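Basket week, and where the count stands

I said in the last post that I would write up the basket task once we had enough episodes to say something useful. We have 810 now, so I'm writing it up.

The setup at Utport is plain. There is a white table, a white tray, a straw basket and some red blocks. An episode is one person driving the arm by hand through one piece of the job while everything gets recorded. Later the recordings go to the learning system, which we call Holub, and it tries to work out what the person was doing. Holub never sees our notes. It gets the camera views and the arm positions, so whatever we want it to learn has to be in those.

The basket is harder than the bins we used in April. It gets dark quickly past the rim, and the weave fills most of the wrist view once the fingers are inside. I do some episodes with the basket standing up and some with it on its side. 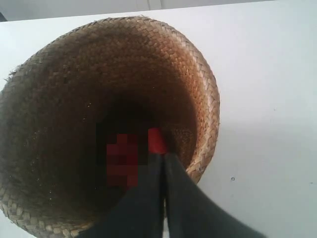
Page last changed: 20 Dec 2019

I throw out more than I used to. Of the first batch I dropped 202 episodes. Most of those were fine as far as the block was concerned, but I had stopped halfway to think, and the arm just hung there. If you leave those in, the system learns to hang there too. The rest had a bad clock on one camera, and I couldn't line the views up again.

My rule for keeping an episode is that I could watch it cold and say what the arm is trying to do at any point. A missed grasp can stay if the second try comes right after it. I want Holub to see what a person does after a miss. A miss followed by a long pause goes out.

Between episodes I move things a little. Turn the basket, shift the tray, put the blocks down some other way. I write the change in the log in a few words and start the next one. It's slow and it's most of the job.

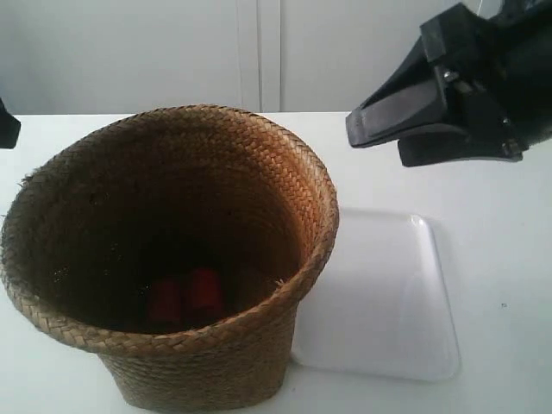
Why not collect it all in simulation?
We tried that first, on the Costside project. Straw bends and catches, and our simulated basket did neither, so the fingers learned to push in ways that didn't carry over to a real one.

The other thing I changed is how I come in over the rim. I had a habit of always approaching from the same side, and I didn't notice until I plotted the paths and they lay on top of each other. Now I pick the side before I start and write it down first.

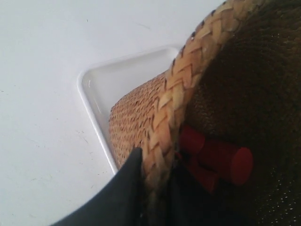 I also slowed down near the straw. At my old speed the contact with the rim was over in a handful of samples, and there wasn't much in there to learn from.

The Hondilard set, which we still train on, has 2,348 episodes, all with hard plastic bins. I'm mixing 237 of the basket ones into it for a first run and holding the others back. If that run does badly I'll add more before I touch any settings. The next post will have the results, and the log format for the two people who asked for it.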